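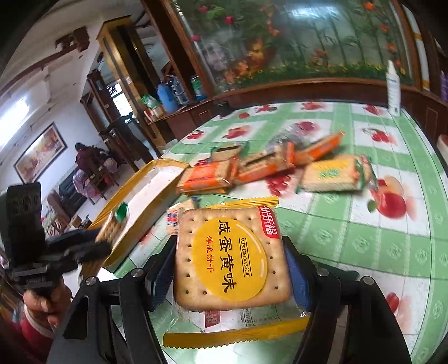

Ralleck is too mean, a reader wrote to us after the September demo, and ought to come with a number you can ring afterwards. I read this out to the designer at Garholm, the two-person studio behind it, and there was a pause while it was written down.

"Can we put that on the store page?" he asked.

For those whose friendships are still intact, Ralleck is a game about moving furniture down a mountain. Everyone carries the same wardrobe. Everyone can let go whenever they like, and whoever is still holding it at the bottom gets paid. It looks like a co-operative game for the first minute or so, usually until the first bridge.

Garholm works from a room above a bank in Flaltcombe, a town the designer describes as "good for concentration", in the tone people use about dentists' waiting rooms. The other half of the studio does the programming and had no wish to be interviewed, but could be heard from time to time disagreeing.

The wardrobe was a piano to begin with. "Everybody does a piano," he says. "People saw it and started laughing before anything had happened, and then they were a bit let down by the actual game. You don't expect anything from a wardrobe." It also has doors, which swing open on corners and can be used to hit people. That was a bug. It stayed in after the first evening of testing, when one player found it and the others asked how to do it.

Their last game, Yazıcı, was a quiet puzzle about an office printer, and it sold 896 copies. He gives me the figure without being asked. "I could nearly have thanked them all by hand. It had lovely reviews. One person said it helped them sleep, and I've decided that was praise."

So was Ralleck a reaction to that? "It was a reaction to the rent."

I put it to him that the game punishes kindness. In my own session I held on to the wardrobe all the way across the ice, out of what I thought was decency, and was shut inside it and rolled into a lake. He wants to know who did it. I tell him it was my brother. He nods as if this is a category he has a spreadsheet for.

"Strangers are very polite to each other, it's a real problem for us," he says. "We had a test with strangers where they all waited for someone else to go first. Families are much better. Couples are best, but you do feel responsible."

There is no online play yet. It's coming, according to the designer. "It's coming when it works," according to the voice from the other desk. For now you all need to be in one room, on one sofa, which he admits is a lot to ask of adults with jobs. Bots can fill the empty places, though they're currently too forgiving. Mine apologised, in a speech bubble, for dropping its corner. "We're working on their morals," he says.

The finished version will have 100 slopes, a few of them so short that the whole thing is over before you've picked a side. My favourite is a flat car park with no mountain at all, where my lot managed to argue for the best part of an evening.

As for the reader with the complaint, he would like it known that there is a gentler mode, tucked away in the options. It takes the doors off the wardrobe. The bridge stays as it is.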